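Nurkside Linen Share — progress report to the Cemberg Fund
Second reporting period, to Sat 14 September
Prepared by the project coordinator

Where we are up to

The linen share now lends to 14 households and to the short-stay rooms on Nogueira Street. When we last reported we were still sorting the donated stock and had no lending at all, so most of this report covers the first weeks of borrowing. Sheets, pillowcases, towels and plain coloured cloths go out in sets and come back for washing. Borrowers pay nothing. The rooms on Nogueira Street pay a small charge per set, which goes toward power and detergent.

Stock

At the end of the period there were 519 items on the register. Almost 400 of these are in regular use. The remainder are either waiting on mending or are odd sizes that we have not found a home for. King single sheets are still the hardest to get. We have asked twice in the local newsletter and received mostly doubles, a good many of them flannelette, and these are packed away until the colder months.

We have stopped accepting feather doonas. They take up too much of the shelving and the dryers can't handle them properly. The donations page has been changed to say so, although a few were still left at the door in August.

Washing and drying

Both washers are running well. One dryer was out of use for nine days in August with a worn belt. The repair was covered under the maintenance line and did not need to come out of contingency. During that time we dried on the lines behind the building, and turnaround went from two days to four. Two of the Nogueira Street bookings had to be filled from the reserve shelf.

We trialled washing the darker cloths at a lower temperature to slow down the fading. They seem to be holding their colour, but it is early and we would like another period before changing the instructions for everyone.

Folding and labels

The folding guide has been rewritten. The old one ran to several pages and new helpers were not reading it. The new one is a single sheet fixed to the wall by the shelves. Fitted sheets are folded to the same width as flat ones so that a set can be tied together and stacked.

Cloth labels were sewn into the first batch of towels. The iron-on kind we bought at the start came off after a handful of washes, and the supplier, Priltuvar, has credited the unused rolls.

Spending

Spending is close to budget. Detergent is over, mainly from the extra towel loads for Nogueira Street. Transport is under — two borrowers now collect their own sets and we have dropped one van run a week. We ask that the underspend on transport be moved to detergent for the next period. No other changes to the budget are requested.

Problems

Late returns are the main one. A reminder by text the day before has helped, but several sets have been out for more than a month. We have chosen not to charge late fees. If a household needs to keep a set longer, we would like to know so it can be marked as a long loan, and the loan form now has a box for this.

Storage is also tight. The second set of shelves was due in August and is now expected in October. Until it arrives the flannelette sheets are in boxes under the folding bench.

Next period

We plan to finish the cloth labels, clear the mending pile and take on households from the north side of Nurkside, where the waiting list is longest. We would also like to talk with the Fund about whether the charge to Nogueira Street should go up. It has not changed since the first booking and no longer covers the cost of a full set. 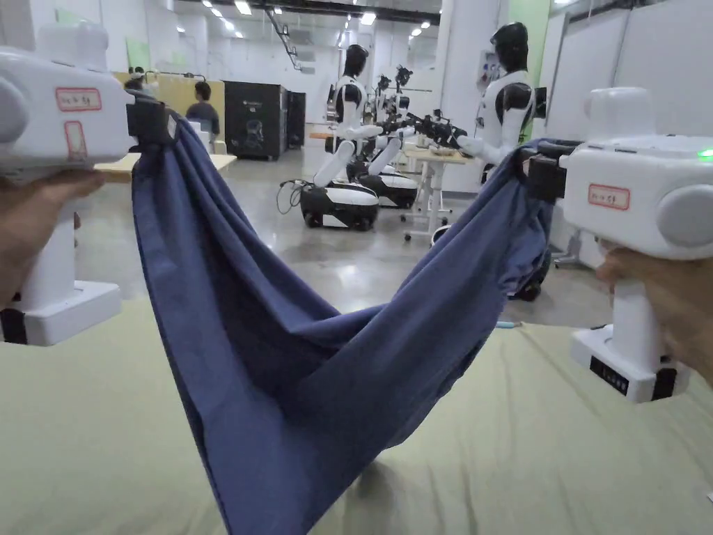

Edmund Marciniak replied that moving the transport underspend to detergent was fine and needed no further paperwork. He asked for the Nogueira Street costs to be set out per set before any talk about raising the charge, and wanted to know how many of the late sets were likely to end up as long loans.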